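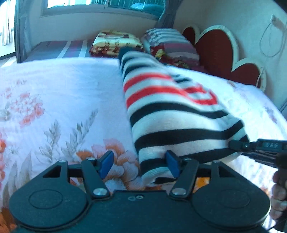

The striped knit on the bed, halfway through the February sorting.

Every February I take all the knitted things out of the wardrobe and put them on the bed. My mother did this in our house in Trurkura, and she did it very strictly, with the door closed and the radio on. I do it with the door open, but otherwise I think I have become the same person.

The striped one is always the difficult one. It is black and white with two red bands, and I bought it 3 winters ago at a small market in Batville from a woman who had only knitwear on her table and did not want to discuss the price. Jhair Inga was with me and said it looked like something for a sailor who plays football. I still wear it more than anything else I own.

The difficulty is that it grows. A ribbed knit wants to become longer, and if you hang it, it becomes longer very quickly. During my first winter with it I used a normal hanger, and by spring the shoulders had two little points like ears and the hem was lower than my jacket. So now it lives flat, on the second shelf, and I have a method for folding it which I would like to write down, mostly for myself, as I forget it between one year and the next.

First I lay it on the bed with the front side down. I pull it gently into shape, from the hem and not from the sleeves. The stripes are a big help at this point. If the bands run in a wavy way, the knit is twisted somewhere inside, and it is better to correct it now. Then one sleeve goes across the back, straight, and the other one over it. Then the sides come in, and after this I fold from the bottom in three parts.

In the shop they fold it in half first, down the middle. I did this for a long time and I always had a line on my chest, like a closed book. Jhosep Cáceres, who shared the apartment with me in my Pillay years, rolled all his sweaters and said that folding was finished as an idea. His drawer was beautiful for one week and then it was a nest.

I also weighed it this year, on the kitchen scale, after I read that heavy knits should never go on top of light ones. It is 700 grams. This was a surprise to me, and it explains the shelf, which had begun to look a little tired in the middle. The striped one is now at the bottom of the pile, and the thin gray cardigan, which I almost never wear, has the place of honor.

Washing is a different subject and I am less sure of myself there. I wash it by hand in cool water, press it in a towel and leave it flat over the drying rack — never near the heater. The neighbor downstairs uses the machine for everything and her sweaters look very well, so maybe I am too careful.

The sheet with the flowers is from Trastby, for those who asked last time. I bought it in the spring sale and paid 28 for it, with one pillowcase. I wanted the set with two, but there was only this one left.

I still have the socks to do. They are in a bag behind the door, and they can stay there until tomorrow morning.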